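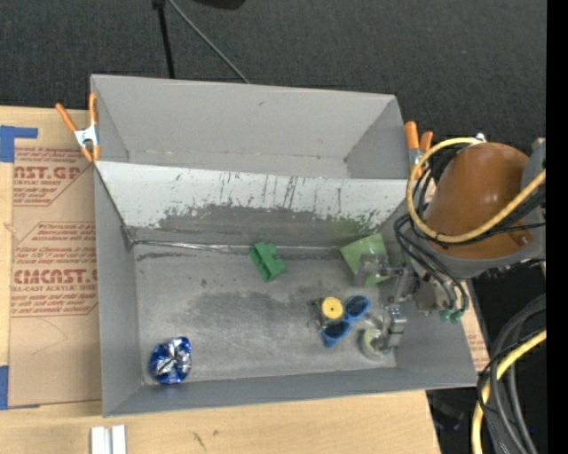

Murton's toy and book swap is back for the fall, and it has a bigger room to fill!

The swap moves into the old reading hall on Lemaire Street this season, after two years in the narrow space behind the bakery. Doors opened on September 30, 2020, and families were lined up along the railings well before ten in the morning, most of them with bags of outgrown puzzles, picture books and board games.

The rules are as simple as ever. Bring something in good shape, take something home. Anyone who arrives with nothing can still choose 2 items, and children under five get a free pick from the shelf by the door.

"I came in with a train set and went home with a chess set and a book about whales," said Omar Sfeir, who brought his two daughters. "They were reading it out loud before we got to the car."

Organizer Lorraine Treloar said 1729 items changed hands last season, a record for the swap, and she would love to see that beaten by spring. The new hall has room for a repair table, where Didier Baudry will be gluing game boxes and mending loose book spines every session. He did a lovely job on a battered atlas on opening day -- it was gone again in minutes.

There is a story hour too, in the alcove at the back. Albane Vasseur reads first, in English and French, and there are 50 cushions to go around. Older kids who want to take a turn reading can put their names on the sheet beside the coat rack.

Visitors are asked to wear masks and to keep to one family per table. Puzzles should come with all their pieces, please, in a box or a tied bag. Large outdoor toys will have to wait until the yard sale in July.

Entry is free, and parking is behind the hall.

Search this site Enter keyword Go

We use cookies to improve your visit. Accept Read more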